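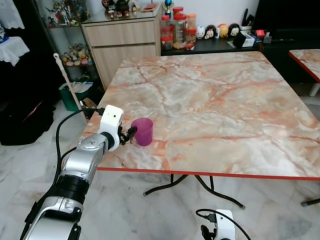

聚酯线掉磅我打算按床面频率来记,先把做法贴出来,请各位挑毛病。拍子是 Himusia 的旧模,线是 Fudinmont 单支聚酯,竖横同磅,恒拉机,穿完静置 2 小时再测第一个值,读数 507 Hz。敲击点固定在甜区中心,减震器取下,拍柄用两指轻捏,取中位数。线是紫色半透明的,和桌角旁边那只塑料杯颜色很接近,磨出的凹槽在这种颜色上不好认,所以我没有把凹槽深度列进记录表,只记频率和击球数。

楼主:慢速切削
发表于 2025年12月15日

问题有两个。一是静置时间取多长,首值才有可比性;二是击球数怎么折算,对墙打和下场打显然不能按同样的权重算。

2楼 baptista_恒拉

首值建议改到隔天。聚酯的应力松弛在对数时间轴上接近直线,刚下机那段斜率对时间误差很敏感,你差十分钟读数就不一样。隔天再测,差半小时影响也不大。
另外注明室温。冬天从车里拿出来的拍子和在室内放了一晚的拍子,没有比较意义。

3楼 底线机器

不同意楼上。隔天再测,穿线手法的差别已经混进松弛里了,你分不清是机器拉力不准还是线本身掉得快。刚下机那个值必须留,哪怕散布大。两个值都记,表里多一列而已。

4楼 慢速切削(楼主)

接受3楼的意见,下机值和隔天值都记。室温补进表头。 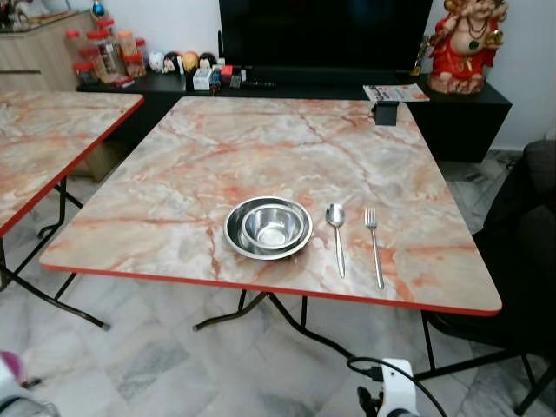
击球数这边,我现在的做法是每打满 200 球测一次,只计正手和反手落地球,发球单列。发球拍头速度高,但次数少,混进去之后曲线会出现台阶,看不出是线的问题还是当天练习内容的问题。对墙球暂时不计入,理由是来球速度太低,床面变形量小。

5楼 Ida_16x19

频率和张力不是线性关系。弦床可以粗略当膜处理,频率正比于张力的平方根,频率掉 5%,张力掉的接近一成。很多人把频率百分比直接当磅数百分比报,结果把掉磅低估了一半。你表里最好写清楚是哪一个。
还有线重。同一张力下,粗线面密度大,频率低,换线径以后不能和旧数据放在一张图上。

6楼 底线机器

补充5楼:拍面尺寸也一样,跨拍型比较没有意义。手机软件报出来的“磅数”是拿拍面、线径、线床密度套公式反推的,输入错一项,整列都错。只看原始频率。

7楼 两点式夹头

我对整个思路有保留。频率只反映小变形下的刚度,聚酯打“死”以后,问题主要出在横竖线之间的滑动,线不回弹,旋转下降,这个频率测不出来。Tomás Quintela 在我们俱乐部穿线,他换线的判断是用手拨竖线看回位,和频率对不上号的情况很多。我自己有一把,频率几乎没动,但竖线已经卡在凹槽里不回来了。

8楼 慢速切削(楼主)

7楼说的滑动我承认测不到。频率表的用途是比较掉磅,不负责判断换线时机。两件事分开记。

9楼 baptista_恒拉

拨线太主观,拨多大力?要记的话至少用弹簧秤勾住中间那根竖线,横向拉到固定位移读力,松手后量残余偏移。我去年 3 月做过一轮,重复性勉强可以,误差主要来自勾的位置。
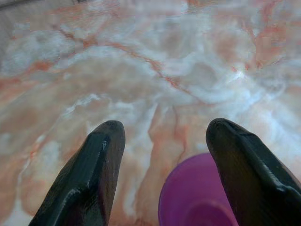
10楼 网前_Portela

残余偏移可以拍照量,拍子平放,相机垂直向下,以相邻横线间距为比例尺,软件里取点。我试下来,误差比直尺小,前提是背景干净。像这种奶油底带锈橙色细纹的抛光面就不合适,纹路和线的边缘容易混,表面又有反光亮斑,取点会偏。垫一块哑光的纯色布,深浅和线拉开即可。镜头要离远一点用长焦端,近拍的透视误差比偏移量本身还大。

11楼 两点式夹头

拍照这个办法可以,比拨线好。但横线间距不是均匀的,边上宽中间窄,比例尺只能取测点紧邻的那一格。

12楼 网前_Portela

对,只取紧邻的一格。或者直接用拍框内径做比例尺,穿线前后框会有一点变形,量级可以忽略。

13楼 底线机器

框变形不一定能忽略。竖横不同磅的时候框的长短轴变化方向相反,量过就知道。穿完线以后现量内径,别用空框的标称值。

14楼 慢速切削(楼主)

汇总一下目前的表头:室温、线径、下机频率、隔天频率、落地球数、发球数、残余偏移。偏移按10楼的办法拍,比例尺按11楼取紧邻格。换算张力一列删掉,只留原始频率。
还缺一项没定:断线那次算不算有效数据。断之前最后一次读数离断线可能隔了大半个周期。

15楼 Ida_16x19

算,作为删失数据处理,标记即可,不要外推。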